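Marks on a Shared Worktable
Project report, Design and Materials, second semester
Diệp Tiêu

Background

The long table in the Hinemberg workroom is used by everyone in our year. It has a light wooden top, and people put all kinds of things down on it, from lunch plates to tools. By the spring it had picked up a lot of marks, and there was some disagreement in class over whether it should be sanded again or covered. I chose this as my project so there would be something written down before a decision was made.

My question was a simple one: what kinds of marks does the table have, and which of the objects we use could make marks like them?

Method

I worked on the project for five weeks. At the start I wiped the tabletop with a damp cloth and plain dish soap, let it dry overnight, and went over it with a desk lamp held low to one side. Low light from the side shows dents much better than the ceiling lights do. I drew every mark on graph paper and gave each one a letter for its type: S for scuff, D for dent, R for ring, and L for a line or sign that looked drawn or scratched on purpose.

After that I tried objects from the workroom on a spare piece of light wood. It was not from the same table, so the results can only be compared loosely. Each object was set down, slid the length of my hand, and then dropped from two inches. I did this for a metal plate, a claw hammer, a mug, a steel ruler and a box of screws.

Results

The drawing of the tabletop has 38 marks on it. Scuffs were the largest group, then dents. Rings were fewer than I expected, and most of them were so faint that I had to move the lamp to be sure of them. The lines and signs are mostly short pencil or knife marks near the front, where people stand to measure.

On the spare piece, the plate did nothing when it was set down. Sliding it left a thin gray line that came off with an eraser. The hammer did the most damage. Laid down gently it was fine, but the head left a clear dent when it was dropped, even from that low. The rubber end of the handle left a dull streak when I dragged it, and this did not come off with soap. The mug and the ruler left nothing I could find. The box of screws scratched the wood, but only when a screw was sticking out of the bottom – I repeated that test with the box emptied and there was no scratch.

Problems

I had no way to tell how old a mark was. Cleaning the table also may have removed some of the lighter scuffs before I drew them. Next time I would draw first and wash after. My spare wood was softer than I wanted, so the dents on it are probably deeper than the same drop would make on the real table.

Suggestions

I would not sand the table yet. Most of the marks are shallow and do not get in the way of drawing or cutting. A felt mat for the hammers and other heavy tools would cost little, and it could go at the wall side. Plates can stay as they are.

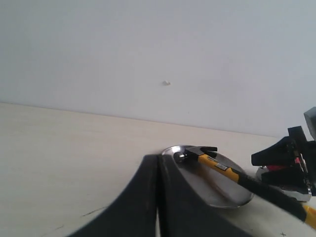
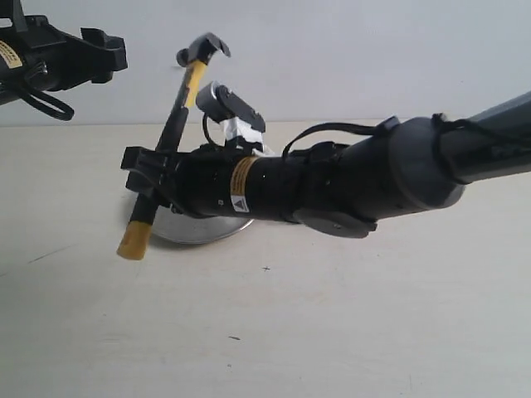 Figure 1. The worktable with the metal plate (first picture) and the claw hammer (second picture). A dark scuff and a small x are visible on the wood in the first.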